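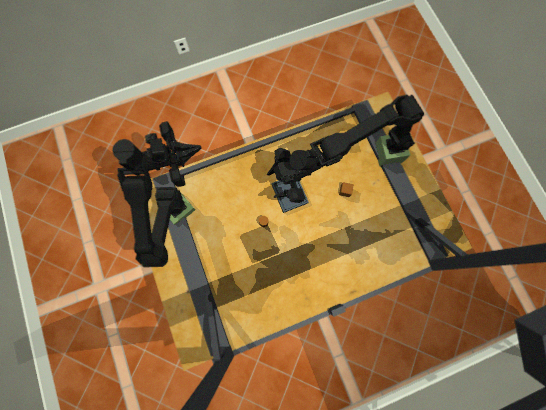

Clurnside 共享工坊 · 双臂桌面小组(Grecu 项目)

仿真里的桌子也要量尺寸

Grecu 项目的仿真场景在10月25日合并进了主分支。合并前的讨论持续了很久,争论集中在一个问题上:一个在共享工坊里用业余时间搭起来的双臂工作台,仿真要做到多细。有几位组员认为,两条机械臂的运动学模型正确,桌面高度正确,就可以开始写任务了,其余都是装饰。我持相反意见,并且认为这个问题值得写成一篇完整的文字,因为工坊里后面还有别的小组要走同一条路。

先交代范围。我们的台子是一张长方形木面桌,两条黑色机械臂分别装在相对的两条短边上,各自立在绿色底座上。桌上的任务很简单:一个深色的小托盘,一个棕色方块,一个橙棕色的短圆柱状小块,把后两样放进托盘,或者从托盘里取出来。台面四周有一圈深灰色框架。仿真里这些都有,另外还有赤陶色的斜铺地砖、浅色踢脚线、灰绿色的墙,以及墙上的一个白色插座。争论的焦点就在后半句。

反对建房间的理由我可以完整复述。第一,碰撞检测只关心桌面、框架和机械臂,墙壁不会参与任何一次接触计算。第二,每多一个网格就多一份加载时间和维护成本。第三,我们是业余小组,人力应当花在控制器上。三条都成立,第三条尤其成立。但它们都默认了一个前提,即仿真只服务于动力学。只要控制策略的输入里有图像,这个前提就不成立。

图像策略对背景的依赖程度,比多数人愿意承认的高。我们的早期版本用纯灰地面和均匀光照,总共跑了3,353条轨迹,训练曲线很漂亮。换上地砖纹理以后,同一个策略在桌角附近频繁误判方块的位置。查下来的原因并不神秘:灰地面上唯一的暖色就是方块和小块,网络学到的是“找暖色”。地砖恰好是橙红色,在画面里的面积又远大于方块。背景一换,捷径就断了。

这件事可以用颜色随机化来缓解,我们也做了。随机化的支持者会说,既然如此,就不必照着真实房间建模,把背景随机成任何颜色即可。我部分同意。随机化应当做,但它需要一个中心。没有中心的随机化等于把采样预算平均撒在一个极大的空间里,其中绝大部分状态在实物上永远不会出现。以实际房间为中心,向外扩一定的幅度,样本的利用率高得多。业余小组的显卡时间是有限的,这一点比在机构里更要紧。

接下来谈阴影。图里的台面有相当大的面积落在阴影中,一条宽的暗带斜穿桌面,右侧中部还有一块边缘参差的影子并入其中。有组员提出把光源抬高、调软,让桌面干净一些,方便调试。我不赞成把它设为默认值。调试时可以关掉阴影,训练和评估时必须打开。机械臂本身就是台面上方最大的遮挡物,臂一动,影子就动,这是双臂台子固有的干扰源。一条臂伸到台面中部,另一条收在边上,两者投影的范围相差很大。策略如果没有见过这种变化,上了实物之后第一个出问题的就是它。

遮挡的问题与此类似,后果更直接。从斜上方看,右臂的腕部和夹爪正悬在托盘上方,托盘的上半部分看不到了,只露出右下方的一段边沿。这种姿态在放置任务里会反复出现,而且恰好出现在最需要知道托盘位置的时候。对此有两种处理办法。一种是把相机挪到一个“好”的位置,另一种是接受遮挡,让策略从腕部视角或者历史帧里补信息。我的看法是,相机可以挪,但挪动的依据应当是实物支架能装到哪里。在仿真里把相机悬在空中,拿到一个没有遮挡的视角,成功率会立刻上升,这个上升没有任何工程意义。

我主张一条硬规则:仿真中的每一个相机位姿,都要能指出它在实物上固定在哪一根梁上。指不出来的,只能用于出图,不得用于训练和评估。这条规则写进了 Grecu 项目的提交检查表,目前靠人工核对。

再谈框架。框架常被当作附属物,建模时用几根长方体代替,尺寸凭印象。我认为框架是整个场景里最应当仔细量的部分。机械臂的运动学参数由厂家给出,误差小;桌面是平的,量一个高度就够;框架却是自己装的,误差全部来自自己。我们第一版仿真里,左右两侧的梁比实物窄了20毫米。数字看着不大,后果是仿真里肘部可以从容地摆过去,换到实物上就会擦碰。左臂收拢时,肘关节会伸到桌外,悬在地面上方,离侧梁很近。规划器不知道那里有东西,就会从那里走。

桌面与框架的关系也容易建错。木质台面比框架围住的区域要大,左右两侧的梁外面都还露出一条台面。如果图省事,把台面裁到与框架齐平,看上去更整齐,碰撞模型却丢掉了两条边。肘部下探时有没有可能碰到那两条边,不应当靠猜。框架角上的斜撑同理,细,难看,建起来麻烦,但它们占据的正是线缆和小臂经过的空间。前梁中部那个深灰色的小方块也一样,留在模型里,不要删。

有人会问,既然处处要求与实物一致,直接在实物上做不就行了。在共享工坊里这个建议行不通。工坊的台子要排班,Grecu 项目一周分到2个时段,每个时段还要扣掉通电检查和收拾台面的时间。实物时间是本项目最稀缺的资源,仿真的全部价值在于替它挡掉不必要的尝试。仿真挡得准不准,取决于它和实物差多少。一个粗糙的仿真会放行本该被挡掉的动作,也会挡掉本来可行的动作,后一种更浪费,而且不容易发现。

我也不赞成走到另一个极端。Westelel 小组去年搭过一个分拣台,建模做到了螺钉头一级,单个场景加载一次所需的时间足够去烧一壶水。他们的螺钉从未参与过任何一次有意义的接触。细节应当按用途分级,我建议分三级,并在场景文件里用标签注明。

A级,参与碰撞。机械臂、底座、台面、框架、斜撑、托盘和待抓物体。尺寸必须实测,用卡尺或钢尺,测两遍,两遍不一致就再测一遍。碰撞体可以简化,简化后的外廓只能比实物大。唯一的例外是待抓物体和托盘内壁,那里偏大会直接改变抓取结果,应当取实测值。

B级,不参与碰撞但进入图像。地砖、墙面、踢脚线、光源。颜色和布局以实物为准,几何精度可以放宽。地砖的铺设方向要对,因为斜铺的砖缝在图像里形成一组强烈的斜线,和桌沿不平行;改成正铺,砖缝就会与桌沿混在一起。颜色随机化以B级为主。

C级,可有可无。墙上的插座属于这一级。我本人倾向于保留,理由只有一个:它位置固定,对比度高,适合拿来快速核对相机外参。仿真图和实拍图叠在一起,插座对上了,远端的误差就在可接受的范围内。它的几何代价接近于零。有更好的标定手段时可以删掉。

分级的另一个好处是便于分工。共享工坊的组员来去频繁,新来的人不宜一上手就改A级模型,但完全可以负责B级。量地砖、调墙色、对光源方向,这些事情不需要懂动力学,做完之后对实物台子的了解却会比读文档深得多。

下面说随机化的具体幅度,这部分争议最大,数值也最可能改。目前我们采用32组光照配置,光源方向、强度和软硬各不相同,每组都以工坊的实际光照为中心。评估时单独保留一部分不参加训练。有组员认为组数太少,应当连续采样。连续采样在统计上更好看,但离散配置有一个实际优点:出了问题可以指名道姓地复现。某一组光照下失败率偏高,打开那一组,看影子落在哪里,通常很快就能找到原因。对一个没有专职人员的小组来说,可复现比覆盖率更重要。等流程稳定下来再换成连续采样也不迟。

物体的初始摆放也应当如此。托盘居中,方块和圆柱状小块分列两侧,彼此留有距离,这是最容易的一种布局,适合冒烟测试。它不适合单独作为评估布局。方块紧贴托盘、小块滚到侧梁脚下、两者相互挨着,这些情况在实物上天天发生,仿真里却要专门去写。圆柱状的物体尤其麻烦,它会滚。仿真里的滚动摩擦如果沿用默认值,小块要么像粘住一样不动,要么滚个不停。我们用一块斜板测了起滚角度,反推出参数,花了一个晚上。这一个晚上的收益超过此前对控制器增益的全部调整。

双臂的问题还要单独说。很多人把双臂台子当成两个单臂台子拼在一起,先让一条臂干活,另一条臂收起来。作为起步可以接受,作为长期做法则有隐患。收起来的臂并没有消失,它占着空间,投下影子,夹爪还悬在台面一角的上方。图里的左臂就是这种状态,夹爪空着,指向右侧,停在台面左上角。工作臂伸得越远,越有可能进入它的范围。待机姿态应当被当作一个设计参数认真选,选定后写死在场景里,实物上电后也回到同一个姿态。我见过仿真待机姿态与实物待机姿态不一致的项目,所有无碰撞的结论都要打折扣。

还有底座坐标系。左右两个底座相对安装,朝向差半圈,手工装配之后不会恰好是半圈。这个角度误差在底座处几乎量不出来,传到伸展开的臂末端就会变成可见的偏移。我的建议是不要去追求把它装正,装完之后测出实际角度,填回仿真。反复松紧底座螺栓只会让误差每次都不一样。

工具方面没有太多可讲。模型在 Clurnside 的公用机器上维护,小零件的尺寸表沿用 Flollmont 的表格格式,优点是列少,缺点是没有测量日期一栏,我们自己加了。测量日期必须有。木面桌会变形,框架会被人撞歪,共享工坊里的台子尤其如此。一个没有日期的尺寸,三个月后和猜的没有区别。

反对意见里有一条我至今没有很好的回答:维护这样一份场景,工作量是持续的,而小组的热情不是。实物改一次,仿真就要跟一次,漏掉几次之后,两边的差距会比当初凭印象建模还难查,因为大家都以为它是准的。目前的办法是在检查表里规定,凡改动A级部件,提交者须在同一次提交里更新尺寸和测量日期,缺一项即退回。这条规定执行了一段时间,退回过几次,有人抱怨过。是否继续执行,下次组会再议,在那之前按现行版本办理。

附:斜撑的碰撞体目前仍是外包长方体,比实物大得多,会误挡一部分低位动作。有空闲时段的组员可以领走这一项,先测左下角那一组。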